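Budgeting for a second arm — worth it?

benchrat_omari
We have $700 left to spend by April. Flalarus wants $293 for a printed arm kit, so two would fit.

Broltutwood
Two arms that can't place a pawn. Great plan. What about spare servos?

benchrat_omari
Same board we use now:

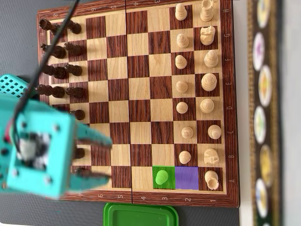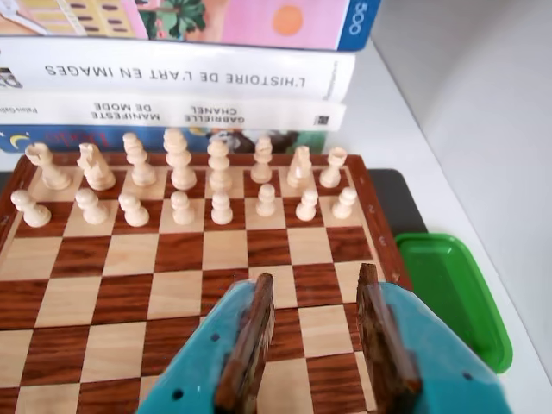
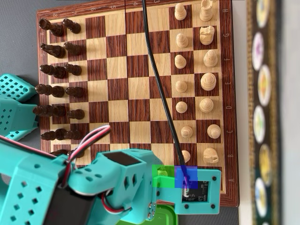 My issue is the quote, which leaves out cables and shipping. The teal fingers are the cheap bit, and I'd budget for wiring before another arm.

toivonen2
Disagree. Downtime costs more. Buy both — but get shipping in writing.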